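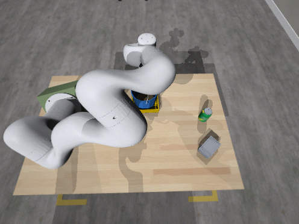

What does the new Zularik release change for teams that plan robot arm motion in simulation?
It lets them build a tabletop task once, run it against more than one camera view, and see in a single report where the planner and the perception module disagree.

2018-09-17. Jirnisen today released version 2 of Zularik, its planning and perception toolkit for robot arms. The release is available now to all current license holders and as a trial download for new users.

Zularik takes a rendered workspace, a robot model and a list of objects, and produces arm paths that avoid collisions. Earlier releases handled planning only. Developers who wanted to test object detection had to export their scenes to a separate program and match up the results by hand. Version 2 runs both in the same session, on the same clock.

The main additions are:

Scene replay. A run can be stopped at any planning step, changed and started again from that point. Object poses, joint limits and lighting can all be edited during the stop.

Per-camera scoring. Each camera in a scene gets its own detection log. When one object partly hides another from a given viewpoint, the log records the overlap and the planner's assumed position for the hidden object.

Folded-posture search. The planner now looks for compact arm postures that keep the links clear of objects on the table between tasks. The search stops after 1000 candidate postures by default, and users can change the limit.

Test library. The release ships with 176 tabletop scenes covering buckets, cans, trays, boxes and similar items. Every scene can be opened and edited. 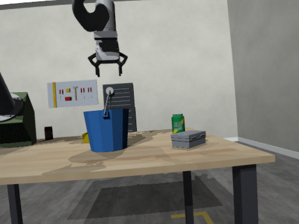
Avcı, which tested the release before launch, reported that the per-camera logs had replaced a set of scripts its developers maintained themselves, and added that it would still like faster loading for large scenes. Jirnisen plans to address load times in an update scheduled for December.

Existing project files open in version 2 without conversion. Custom gripper definitions need to be saved again once, using the import tool in the File menu. Scenes built with the Flutik plug-in are supported, with the exception of soft objects such as cloth and cable.

A standard license allows up to 2000 simulated runs per day on one workstation. Site licenses have no daily limit. Customers with a current support contract receive the upgrade at no charge.

Release notes, the trial download and the updated programming guide are posted in the Zularik section of the Jirnisen website. Press and licensing questions can be sent through the contact form on the same site.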